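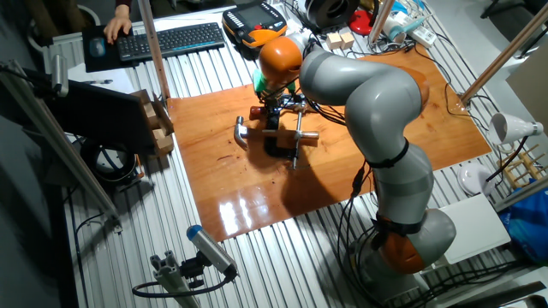

3.2 What ends up on the bench

I went into this part of the study thinking that hand tools would be easy to sort. You have a hammer, you have a clamp, and each one has its peg. But once I started asking people at Clillbridge where they'd look for things, I got almost 50 different answers, and plenty of them had nothing to do with pegs at all! People told me about the tool by telling me what it was lying next to – the hammer "with the clamp", the clamp "by the blocks".

So I started to pay more attention to resting places. A claw hammer lying across a C-clamp on a board (Figure 4) is, to my mind, a small pile with its own logic. Is it one thing to tidy or two? Which do you pick up first? I'd go for the hammer, as it's on top, but I wouldn't call that a rule. 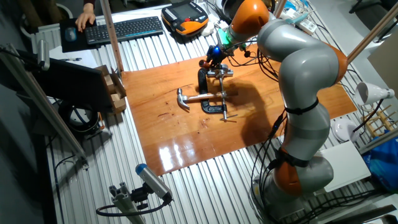
Figure 4. Hammer and C-clamp on the varnished board.

Eyerusalem Adugna disagreed with me on this when she read the draft, and said that in her own shed the clamp always gets moved first, hammer and all, and the two are only parted at the drawer. I rather like that, and I've gone back to my notes on shared drawers with it in mind (see the Bitar interviews, where the same habit crops up under "stuff that travels together").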